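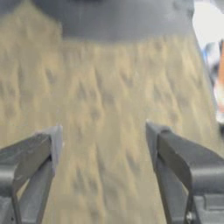

Nelu Husar asked last week whether linen counts as a bast fibre. It does, along with hemp and jute.

Week 3: Natural fibres

Cellulose fibres come from plants and protein fibres from animals. Cotton grows on the seed; flax is retted to free the fibre from the stem.
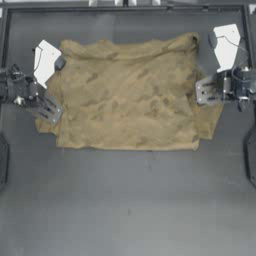
Retting colours the fibre, so dew-retted flax is greyer than water-retted. Bring your labelled swatches to the lab. 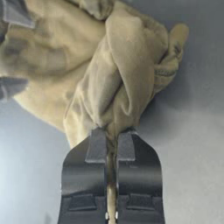
Reading

Tennant, course reader, p. 45.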